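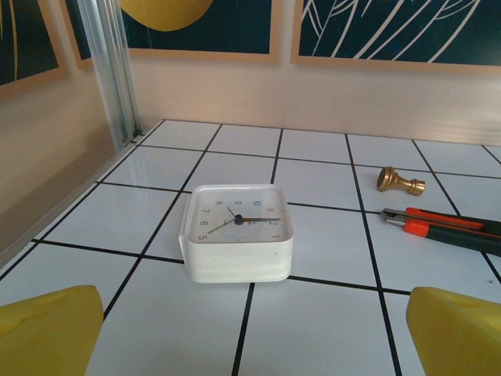
Page last changed: 27 September 2020

Gripper build, still on the tiles. I moved the wrist camera back a bit and now I get both yellow fingertips in view plus a decent patch of bench, so I'm calling that done until something shakes loose!

Test pieces for this round are the white clock, the brass turned piece and the red and black knife. The clock I expect to be a pain (it's flat on its back, smooth sides, not much to grab). Brass one should go easier if the fingers close on the skinny neck and stay off the wide base.

Settings for Flavus, so I don't lose them again: close speed 200, open speed 900, wait 2 seconds before lifting. Four tries per object, then swap.

Still bugging me: the glare off the glossy tiles. Olter's object finder keeps wanting to treat the black grout lines as edges of things. Might try a sheet of gray paper before I mess with the thresholds. Also need more M3 screws.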